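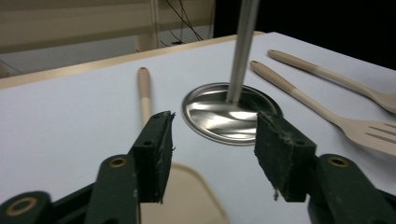
柄元がクリーム色のスパチュラと、ステンレスの丸い一枚

共同キッチン Brodo の道具ギャラリー、22回目は調理用のヘラ類と玉じゃくしです。Brodo はリンドホルム棟(Lindholm)の2階にあり、料理の会や仕込みの作業に使われています。このギャラリーでは、引き出しや棚に入っている道具を少しずつ台に出して載せてきました。前回は鍋のふたと落としぶた、その前は計量カップでした。今回は5月の棚替えに合わせて、引き出しの中身を見直しながら書いています。

写真の下に短い説明をつけ、そのあとに使い方や置き場所のメモを入れました。初めてキッチンを使う方は、写真と最後の置き場所の欄だけ見てもらえれば足ります。

スパチュラについて

最初の写真のスパチュラは、頭が平たくて幅の広いベージュのものです。柄は細長く、端が丸くなっていて、首に近いところに少し明るいクリーム色の部分があります。奥に写っている丸い一枚はステンレスで、縁がぐるりと立っています。

頭の広いヘラは、ボウルの中身を寄せるとき、フライパンの底に広がったものをまとめるときに手が伸びます。ホットケーキやお好み焼きのように面で受けたい料理にも向いています。細かい作業には大きすぎるので、瓶の中のものをかき出すときは別の細いヘラを使ってください。そちらは同じ引き出しの手前側に入っています。

色の薄い道具は、カレーやトマトソースの色が移りやすいです。使ったらすぐにぬるま湯を張った桶に入れ、5分ほど置くと落ちやすくなりますが、ターメリックの黄色は残ることがあります。色が残っていても使用には問題ないので、漂白剤は使わずそのまま戻してください。以前、漂白剤の匂いがついたヘラが戻っていたことがあり、においが抜けるまでしばらく使えませんでした。

縁が欠けたり、表面がささくれたようになったりしたものは、洗っても戻さず、流し台の下の「確認」と書いたかごに入れてください。月の終わりにまとめて見ています。

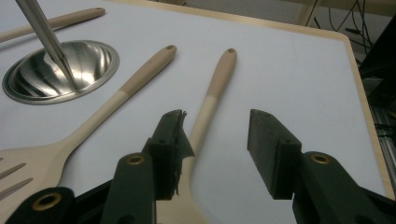 白い台の上のお玉、穴あきターナー、柄が二色の道具

台に並べた調理道具

左の上にあるのがステンレスのお玉です。浅めの丸い皿の部分から、細い金属の柄がまっすぐ伸びています。手前の左にあるクリーム色の頭のものは穴あきのターナーで、平たい部分に細長い穴が平行に入っています。柄は首のほうが白っぽく、先に向かって少し濃い黄褐色になり、先の近くに吊り下げ用の穴があります。その右のものも似た二色の柄で、やはり先に小さな穴があります。左の奥には、同じような色の柄がもう一本見えています。

色がそろっているので、引き出しの中では柄だけ見ても区別がつきません。前は柄を手前に向けて入れていましたが、取り出すたびに違うものが出てくるという声があり、棚替えのときに頭を手前に向ける入れ方に変えました。手前から見てすぐに形がわかります。戻すときも頭を手前にそろえてください。

穴あきターナーの使いどころ

ターナーの細長い穴は、油や煮汁を落とすためのものです。魚の切り身、目玉焼き、揚げ焼きにした野菜などを持ち上げるときに、少し傾けて一呼吸待つと、余分な油が穴から落ちます。皿に移したあとで油がにじむのを減らせます。

炒めものを混ぜる用途にも使えますが、細かく切ったねぎやにんにくは穴に入り込みやすいです。洗うときに表から見ただけではわからないことがあるので、裏返して、穴の内側をスポンジの角かブラシで通してください。ブラシは流し台の右の壁にかかっています。柄の短いほうが穴用、長いほうが瓶用です。

鍋やフライパンに立てかけたまま火をつけておくのはやめてください。薄い色の部分に茶色い焦げ跡がつくと取れません。調理中の仮置きには、コンロの横に出してある小皿を使います。

お玉

お玉は汁物をよそうほか、ホットケーキの生地を流すときの計量がわりにもなります。料理の会で配っているレシピに「お玉一杯」と書いてある場合は、写真のような浅いお玉のことを指しています。深いお玉を使うと量が増えるので、そのときは縁いっぱいまで入れずに加減してください。

ステンレスの道具は水滴のあとが残りやすく、特に皿の内側に丸い跡がつきます。洗ったらふきんで一度拭き、柄も上まで拭いてから戻します。汚れではないので跡が残っていても使えますが、気になる方は薄めた酢で拭くときれいになります。金属たわしは細かい傷がつくので使いません。

なお、大鍋で長く煮込むときは、お玉を鍋に入れたままにすると柄まで熱くなります。火から離しておくか、持つときにミトンを使ってください。ミトンは冷蔵庫の横のフックにあります。 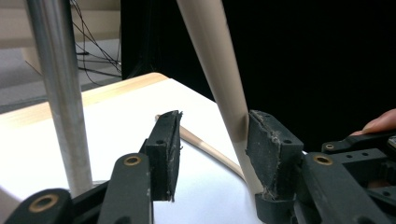 柄の長いもの・細長いもの

白い台に、銀色の金属の棒状のものが左に、淡いベージュの筒状のものがその右に見えています。金属のほうはほぼ縦にまっすぐ、ベージュのほうは斜めです。近くで見ると表面の違いがわかります。銀色は筋状に光を返し、ベージュはつやを抑えたなめらかな面です。

細長いものの置き場所は、このキッチンでいつも困るところです。引き出しの奥行きが足りず、長いものを入れると閉まらなくなります。斜めに押し込むと今度は隣のものが引っかかり、引き出しの奥で横向きになって出てこなくなります。5月の棚替えでは、まずここを直しました。

今は、引き出しに無理なく入る長さのものだけを引き出しに入れ、それより長いものは調理台の端の筒に立てています。筒は Turkov の陶器で、底が重く、柄の長いものを何本か入れても倒れません。口が広いぶん中で道具が傾きやすいので、金属のものと樹脂や木のものは筒を分けました。窓側が金属、壁側がそれ以外です。

筒に立てるときは、頭を上にします。柄の先を下に入れるので、筒の底に水がたまると柄が濡れたままになります。洗ったあとは水切りかごでよく乾かし、それから移してください。筒の底にはふきんをたたんで敷いてあり、掃除の日に取り替えています。ふきんが湿っていると気づいた方は、引き出し下段の新しいものと替えていただけると助かります。

吊り下げについて

柄の先に穴のある道具は、壁のレールに掛けることもできます。レールは Trirncombe の棚といっしょに取り付けたもので、フックは左右に動かせます。よく使う日は、引き出しから出してレールに掛けておくと調理中の取り回しが楽です。

ただ、コンロの真上にあたる場所には掛けないでください。油煙がつき、次に使う人が洗い直すことになります。レールの左側、冷蔵庫に近いほうを使ってください。フックの先が穴に通りにくい場合は、引き出しの中の細いフックに替えてください。無理に押し込むと穴の縁が広がります。

使い終わったら掛けたままにせず、引き出しに戻します。翌日の利用者が引き出しを見て「足りない」と連絡をくださることが続いたため、このようにお願いしています。

今回の棚替えで変わった置き場所

平たいヘラ、スパチュラ
　調理台の引き出し、上から2段目の左。頭を手前に。

穴あきターナー
　同じ引き出しの中央。ほかのヘラと重ねずに並べます。

お玉
　同じ引き出しの右。深いものは奥、浅いものは手前です。

引き出しに入らない長いもの
　調理台の端の筒。窓側が金属、壁側が樹脂と木です。

菜箸、トング
　変更ありません。コンロ横の引き出しです。

傷んだもの、迷うもの
　流し台の下の「確認」のかご。元の場所がわからない道具もここに入れてかまいません。

持ち込みの道具について

料理の会に自分の道具を持ってくる方が増えました。キッチンの道具と色や形が似ていると、片付けのときに混ざります。柄に輪ゴムかマスキングテープを巻いておいてください。置き忘れらしいものは「確認」のかごの隣の箱に分けてあります。しばらく引き取りがない場合は掲示板に貼り出します。

次回は泡立て器とふるいを載せる予定です。粉ふるいは目の細かさの違うものが混ざって保管されているので、先に仕分けをしてからになります。

文・構成:Brodo 道具係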